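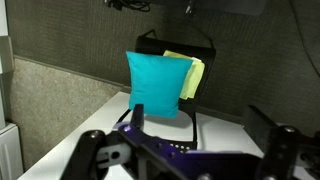
¿Por qué un cojín vuelve a hincharse después de apretarlo?
Porque el relleno está formado por fibras o trozos de espuma con mucho aire entre ellos. Al apretar, el aire sale y las fibras se doblan. Al soltar, las fibras recuperan su forma y el aire vuelve a entrar por la tela.

Cojines y telas: cómo están hechos y cómo se guardan
Cuadernos Condance para lectores a partir de ocho años
Texto: Simão Magalhães

1. Las partes de un cojín

Un cojín tiene dos partes principales: la funda y el relleno. La funda es la tela exterior. Suele hacerse con dos piezas iguales, unidas por los bordes con una costura. Para que la costura no se vea, las piezas se cosen del revés y después se les da la vuelta por una abertura.

El relleno ocupa el interior. Los más comunes son:

Fibra de poliéster. Es una fibra fabricada a partir de plástico. Pesa poco y se seca pronto.
Espuma. Es un material lleno de celdas diminutas. Se corta en bloques o en trozos pequeños.
Pluma. Procede de aves. Cede mucho y hay que sacudirla con frecuencia.
Lana o algodón. Son fibras naturales. Con el tiempo se apelmazan, es decir, se juntan y se endurecen.

Un cojín cuadrado casi nunca es del todo cuadrado. El relleno empuja más en el centro que en las esquinas, y por eso los lados se curvan un poco hacia dentro. Los costureros que quieren lados rectos cortan las piezas de tela con una ligera corrección en las esquinas.

2. Qué es una tela

La mayoría de las telas se fabrican cruzando hilos. Los hilos que van a lo largo se llaman urdimbre. Los que pasan de lado a lado se llaman trama. Si miras con una lupa un paño de cocina, podrás distinguir los dos grupos.

Otras telas, como la de una camiseta, no cruzan los hilos de esa manera: forman bucles enganchados entre sí. Se llaman tejidos de punto y se estiran más.

El color se añade con tintes. Se puede teñir el hilo antes de tejer o la tela ya terminada. El turquesa está entre el azul y el verde. El verde pálido se consigue con poca cantidad de tinte, o con una mezcla en la que domina el amarillo.

3. Por qué una tela doblada ocupa menos superficie

Toma una tela de 40 centímetros de largo y 30 de ancho. Su superficie se calcula multiplicando los dos números. Si la doblas por la mitad, la superficie que ocupa sobre la mesa se reduce a la mitad, pero el grosor se duplica. Si la doblas otra vez, ocupa la cuarta parte y tiene cuatro capas.

La cantidad de tela no cambia en ningún momento. Solo cambia la forma en que está repartida.

En cada doblez la tela se curva. Las capas de fuera recorren un camino más largo que las de dentro, y eso explica que los bordes de una tela gruesa no coincidan después de varios dobleces. Con una tela fina la diferencia apenas se nota.

4. Dónde se colocan

Un cojín puede guardarse de pie o tumbado. De pie necesita un apoyo: una pared, un respaldo o un soporte de varillas. Tumbado no necesita nada más que una superficie plana.

Cuando un cojín y una tela doblada se ponen juntos, lo habitual es dejar la tela debajo. Es plana y sirve de base. El cojín, más abultado, va encima. 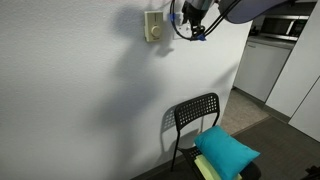 Un cojín turquesa sobre una tela verde pálido doblada, en el asiento de una silla negra.

El respaldo de algunas sillas tiene agujeros. Cumplen dos funciones. La primera es reducir el peso, porque se usa menos material. La segunda es dejar pasar el aire entre la espalda y la silla. También dejan pasar la luz: si una lámpara ilumina el respaldo, la sombra en la pared repite el dibujo de los agujeros.

5. Experimento: medir la recuperación

Material: un cojín, una regla, un libro pesado, papel y lápiz.

Coloca el cojín sobre una mesa. Mide la altura en el centro y anótala.
Pon el libro encima. Espera 30 segundos.
Retira el libro y mide de nuevo enseguida.
Espera 2 minutos y mide por última vez.

Compara las tres medidas. Un relleno nuevo suele recuperar casi toda la altura. Un relleno viejo recupera menos - las fibras se han doblado tantas veces que ya no vuelven a su posición. Repite la prueba con otro cojín y con el mismo libro. Si cambias de libro, los resultados no se pueden comparar.

6. Palabras que conviene conocer

Apelmazarse: perder el aire y quedar compacto.
Costura: línea de puntadas que une dos piezas.
Funda: cubierta de tela que se puede quitar o que va cosida.
Trama: hilos que cruzan la tela de lado a lado.
Urdimbre: hilos que recorren la tela a lo largo.

Ficha 2683. Revisada el 28 de junio de 2018.
Ficha siguiente: Cremalleras, botones y corchetes.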